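Accueil | Actualités | Communiqués | Espace presse | Contact

COMMUNIQUÉ DE PRESSE

Jouets en bois : Hesham demande à voir les preuves derrière l'étiquette « éveil »

Jostmont, mai. L'association de consommateurs Hesham publie son relevé des promesses imprimées sur les emballages de jouets en bois pour les moins de six ans. Sur 400 références examinées dans les magasins de Jostmont et de Flarport, 64 annoncent un effet sur la concentration ou le langage. Aucune ne cite d'étude sur sa boîte.

Le label Xia, lancé l'an dernier par un groupement de distributeurs, devait mettre de l'ordre. Hesham doute qu'il y parvienne. Son cahier des charges traite longuement du vernis et de la colle, puis consacre une demi-page aux « bénéfices cognitifs », que le fabricant déclare lui-même. Le contrôle est prévu « si nécessaire ». Par qui, le texte ne le précise pas.

Les distributeurs mettent en avant une enquête menée auprès de 1 159 parents, très majoritairement satisfaits. L'association en prend acte, mais un parent content de son achat ne renseigne guère sur les progrès d'un enfant. Le questionnaire était d'ailleurs remis en caisse, avec un bon de réduction.

Hesham ne conteste pas l'intérêt de jouer avec des formes et des couleurs. Elle s'interroge sur le supplément de prix demandé pour une mention que personne ne vérifie, et réclame la publication des dossiers déposés auprès de Xia.

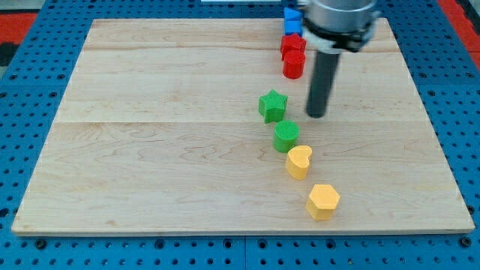
À ce jour, sa demande est restée sans réponse. Le relevé complet peut être consulté au siège de l'association, à Jostmont, ou envoyé à la presse sur simple demande.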